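About Traltow

Traltow is a small company where people teach robots to do household tasks. We were founded by four colleagues who worked before in a repair workshop in Hulton, and today we are seven. Our customers are laboratories and product teams who need good demonstrations of simple work: clearing a table, putting shopping away, sorting things into a basket.

What we do

A robot does not understand the sentence "please put the apple in the basket". It must be shown. One of our operators sits at the control station, holds a controller in each hand and moves the arms of the robot as if they were her own arms. The positions of the joints and the grippers are recorded together with the camera views. After enough repetitions the customer can train a program with this material.

A large part of our work is now done in simulation. The robot, the room and all objects exist only in the computer, but the operator is a real person and her movements are real. We find this way very practical for the first weeks of a project. An object can fall from the table and it costs nothing.
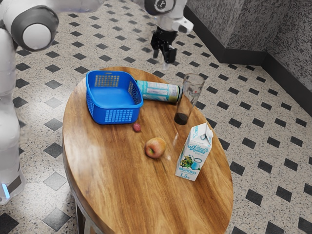
Each task begins with a written card. The card says which objects belong to the task, where they may stand at the start and when the task is finished. We keep 393 such cards in our library, which we call Kahsay. The first ones were written by hand and some of them are still not very clear, so we are rewriting them little by little. If a customer asks for a new task, we write the card together with him and record 100 demonstrations before anything else is discussed.

We are strict about the quality. A demonstration where the operator hesitates for a long time, or takes the object in a strange way, is marked and kept separately. Some customers want these recordings too, so that the robot can learn to correct itself.

Our tabletop tasks

The tabletop series is the one we are asked for most often. It uses ordinary groceries and dishes – a milk carton, a can lying on its side, a glass, an apple, something small and round – and a blue basket with open top. For a human this is the work of one minute. For a new operator it is a difficult morning, because a lying can wants to roll and a tall glass does not forgive a fast elbow.
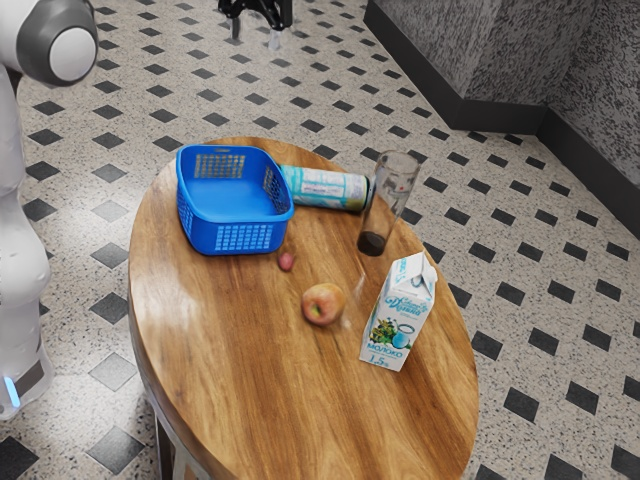
Text: Obsa Gudeta, Operator Training
Traltow, Fistgate office

I joined the company as an operator and now I teach the new ones. Many people think that you must be good in computer games. It helps a little, but patience helps more. In the first days I ask everybody to move slowly and to look at the fingers of the gripper from more than one view before they close them. Speed comes later by itself.

We work in two shifts, and nobody stays at the controls longer than 40 minutes without a pause. The shoulders become tired before the eyes do.

Visits and work with us

Our office is in Fistgate, on the second floor, above the print shop. Visitors are welcome to try the control station, but please write to us before you come. Every August we take new trainee operators. Experience with robots is not required – we ask only for steady hands and readable notes. Applications can be sent in English through the contact form.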